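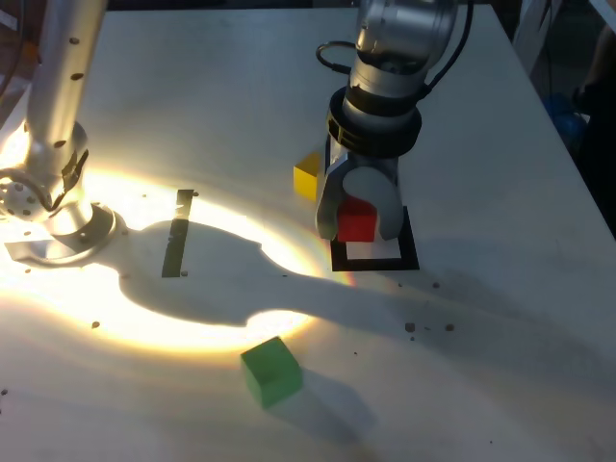
Red cube in the right arm's gripper, taped square underneath. The left arm waits its turn.

Home | Projects | Tools | Workshop Life | Back Issues

Two Arms, One Table
By Nikau Nepia
May 1, 2025

I should say up front that I only meant to build one arm. One arm was the deal I made with my family, my bank balance and the folks at Nunano, the shared workshop where I rent a bench and far too much shelf space. Then the first one worked (sort of!) and I started wondering what two could do, and you can guess the rest.

The parts came to $659, and that's after a lot of scrounging. The metal links were the happy surprise. I got them secondhand from a guy clearing out his garage, and they're so full of screw holes that you can bolt a bracket just about anywhere you like. I've bolted brackets everywhere. I've also moved every one of them at least once.

My controller code is called Grivus, after a noise the first gearbox made. It's 258 lines long at the moment and I understand most of them. What it does is simple enough to explain over coffee: find a cube, pick it up, carry it to a square of black tape, let go. The cubes are red, yellow and green, and the order changes every run so I can't cheat by typing in the positions.

Letting go is the hard bit. Picking up is forgiving - the curved fingers sort of herd the cube into the middle as they close, and the pads give it something soft to sit against. But when you open them, one finger always seems to leave a hair before the other and the cube gets a little shove. I spent most of a month on that shove. The fix was to come down until the cube is nearly touching the table, stop, breathe (me, not the arm) and then open slowly.

Lighting was my other headache. I clamped up a big warm lamp because I thought brighter had to be better, and what I got was a glowing oval on a white table with the shadow of an arm lying right across it. Grivus was very interested in that shadow. It tried to pick it up, twice! A green cube out past the edge of the light doesn't look much like the same green cube inside it, either, so now the code checks the brightness of the table before it decides what color anything is. I wish I'd thought of that in week one.

If you want to try this yourself, buy more tape than you think you need. My squares get peeled up and stuck down again constantly, and there's a long strip over by the left arm that marks how far the other one is allowed to reach. Wipe the table, too. I'm bad at this and there are always crumbs of something on it.

My last full test was 86 drops, and I was happy with nearly all of them. I'd like to get to 1,000 before I change anything else, but I already know I'll crack and start on the handoff, where one arm passes a cube to the other in midair. I've sketched it out on the back of a gearbox receipt. The wrist cables are going to be a pain.

Comments (3)

benchdog: What are you using for the finger pads? Mine go shiny and start to slip after a few days.

Citus: Had the same trouble with shadows. Two dimmer lamps from opposite sides helped me a lot more than one bright one.

marlo_k: Please write up the handoff when you get there, even if it goes badly!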